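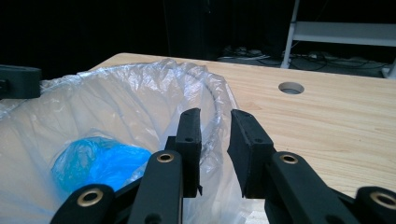 The bin with its clear liner, next to the table.

The Donkey Who Would Not Go to Bornley

by Yichen Fang

Weidong Song lived at the top of Dalthorpe, in the last house before the trees. To reach his door you had to climb 220 steps, and the steps were steep, and in winter they were slippery as well. He had no car. He had no bicycle. He had a donkey called Lu, who was grey on the back and white on the nose, and who was almost as old as a donkey can be.

"In my language Lu means donkey," he told the children who came up to pat her. "When I got her I was tired from the journey and I could not think of anything better."

The children thought this was a very good name. They had not known any other donkeys, so there was no danger of confusion.

Every week Weidong and Lu went down the steps and along the river road to the market in Bornley. Lu carried two baskets. On the way there the baskets were full of pears, or in the cold months of pickled cabbage in jars. On the way home they held flour and tea and lamp oil, and sometimes a small cake, which Weidong said was for visitors. He ate it himself before the bridge and gave the crumbs to Lu.

It was June, and the frost was thick on the grass, when Lu stopped.

She stopped at the bottom of the steps, where the path divides. On the left is the river road to Bornley. On the right is a narrow track that goes into Undwood, and people in Dalthorpe do not use it much, for the trees are close together and the mud is deep.

"Come," said Weidong, and pulled gently to the left.

Lu looked to the right.

"The market will be finished," said Weidong. "The cabbage lady from the other side will sell all her cabbage and I will sell none."

Lu put her ears back. Weidong gave her a piece of carrot. She ate it slowly and did not move her feet.

He tried to push her from behind. He tried to walk away alone, whistling, as if he did not care. When he turned around she was standing in the same place, and her breath was coming out of her white nose in two little clouds.

The baker's wife opened her window. "You should sing to her," she called. "My father had a mule and he always sang."

Weidong sang. He had a low voice and he knew only sad songs, about rivers and soldiers and mothers who wait. The baker's wife had to wipe her eyes with her apron, but Lu did not go to Bornley.
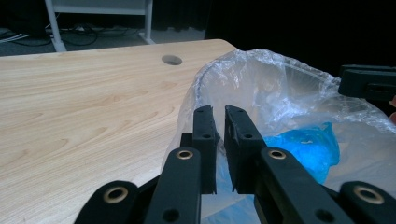 The postman came next. He leaned his bicycle against the wall and walked around the donkey with his hands behind his back, like a doctor.

"It is the left front foot," he said. "She has a stone."

They lifted the left front foot and there was no stone. They lifted the other feet too, to be fair to the postman. There was only a bit of straw, which Lu took back with her teeth and ate.

"Then it is her age," said the postman. "My uncle was the same. He sat down in his chair after dinner and said, I have walked enough now, thank you. And he did not walk again, except to the kitchen."

Weidong did not like to hear this. He put his hand on Lu's neck, under the mane where it was warm. She had carried his books up the hill when he first came, and his stove in pieces, and the window glass wrapped in blankets. She had never broken one piece of it.

"Are you tired, old friend?" he asked her in his own language, so the postman would not listen.

Lu turned her head, took the sleeve of his coat between her lips, and pulled it to the right.

"Ah," said Weidong. "You are not tired. You are only rude."

He thought about the market, and about the jars. Then he thought that cabbage which is already in vinegar can wait a week. He let the rope hang loose, and Lu began to walk at once, quite fast for her, into Undwood.

It was dark under the trees and the mud was frozen hard on top. Weidong held on to the basket so that he would not fall. The jars knocked together and made a sound like small bells. He had lived above this wood for a long time and had looked down at it every morning while he drank his tea, but he had never gone in further than the first bend. He had always said he would do it in the spring.

Lu did not stop at the bend. She did not stop at the fallen oak either, but went around it by a way that she seemed to know. After that the ground went down, and there was a fence with most of its boards missing, and behind the fence was a field.

In the field stood a donkey.

It was a brown one, very thin, with a coat full of burrs. It stood by an empty trough with its head low. When it saw them it made a noise, not a proper bray, more the noise of a door that has not been opened for a while. Lu made the same noise back.

"How did you know?" said Weidong. But of course donkeys have large ears, and on a night with no wind a sound can travel a long way up a hill.

He broke the ice on the little stream and filled the trough with his hat. He gave the brown donkey the carrots that were meant for Lu, and Lu permitted it. He looked for a house and found one, with the door locked and nettles grown up high over the step. Somebody had gone away from there and had not thought enough about what they were leaving.

Weidong sat on the edge of the trough. His hat was wet and he could not put it on again.

"I have one stable," he said. "It is a small stable. I have hay for one donkey, until September, if she is not greedy."

Lu looked at him.
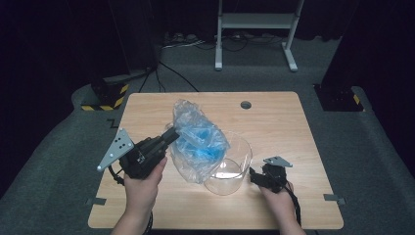 "And there are the steps," he said. "This one is too weak for the steps."

Lu went on looking at him. She had brown eyes with long pale lashes, and she could look at a person for longer than was comfortable.

"We would have to go slowly," said Weidong.

They went slowly. The brown donkey followed behind with no rope at all. It rested at the fallen oak and again at the bend, and when they came out of Undwood the sky was already turning pink and the baker's wife was closing her shutters. She opened them again.

"You went down with one!" she called.

"Yes," said Weidong. "I went shopping."

The postman was called for, and he came with his brother, and the brother brought a lantern and a sack of oats. The baker's wife brought yesterday's bread. The children came when they should have been in bed. They all went up together, stopping on the steps whenever the brown donkey wished to stop. In between they ate pickled cabbage from the jars with their fingers, as it was a long climb and it seemed a pity to carry it up again.

It was quite late when they reached the last house. Weidong moved the firewood out of the stable and into his kitchen, and put down straw in the place where the firewood had been. The two donkeys stood side by side, and there was enough room if neither of them wanted to turn around.

"What will you call it?" asked the smallest child, who was sitting on the postman's shoulders.

Weidong thought for a while. He was tired from the journey.

"Lu," he said.

"But that is her name already!"

"It also means donkey," said Weidong. He took the lantern from its hook and went in to see if there was any tea.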